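Home | Lectures | Labs | Readings | Contact

Kusley Robotics Lab Course
Handout 8: Missed grasps on glazed tableware

The fault treated in this handout is a false grasp report. The gripper closes, the controller records "object held," and the arm lifts with nothing in the fingers or with the rim slipping. In the Skudari exercise set, the fault occurred in 12 of 80 trials.
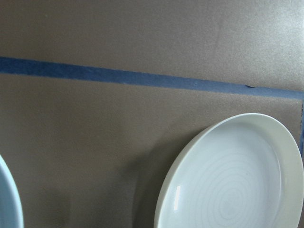 Depth error is the first cause to check. The wrist sensor returns few valid points on a glossy surface, and the planner fills the gaps from neighboring points. A narrow highlight on the left side of the rim, where the approach usually ends, is enough to shift the estimated edge by almost 10 mm. The paper is matte and gives no such trouble – errors there point to calibration instead.

The second cause is the contact threshold. A finger pressing on the inside of a plate can produce the same motor current as a finger closed on the rim. Current alone must not be used to confirm a grasp. 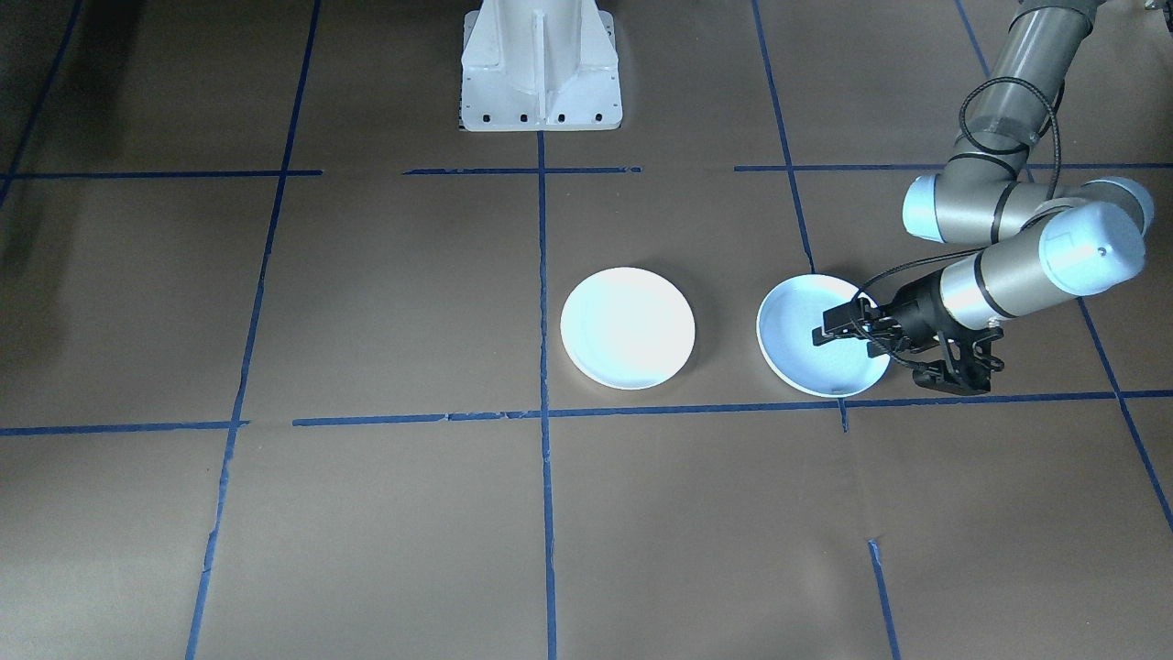
Fig. 2. Gripper fingertips in contact with the right plate.

Recovery procedure:
1. Stop the arm. Do not open the gripper under load.
2. Save the Drulance log before clearing the fault.
3. Jog upward at low speed and check finger width against the expected rim thickness.
4. If the width is out of range, return to the approach pose and take a new depth reading.

Overlapping rims need separate treatment, as segmentation may merge two items into one and place the grasp point on the wrong rim.

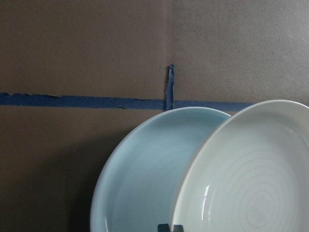
Kröger objects that step 3 comes too late in such cases, and that the width check should run before any upward motion. The objection is sound for stacked or leaning items. For single plates the order given stands.

Contact: Kusley course office | © Kusley | Back to top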